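Unit 3: Service robots in the home
Notes for the Trandiddale visit, June

The group meets at the Emness entrance at 14:35. Ffion Meredith runs the demonstration and Tetteh Mensah takes questions afterwards.

The task is fetch and store: the robot picks an item from a basket on the table and places it in the upper compartment of a refrigerator. Door opening is treated as a separate skill and is marked separately.

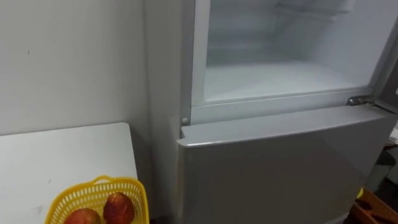 Fig. 1. Head camera view, upper compartment open, fruit in the basket at lower left.

Points to note during the run:
– Pale surfaces. White lining against a white wall gives the depth estimate little to work with.
– The raised lip of the compartment. The planner adds 80 mm of clearance above it.
– Head angle. Basket and compartment must both stay in view.

Write up one failed grasp – cause, recovery, time lost – and hand it to Carmela Alcaraz by Sunday.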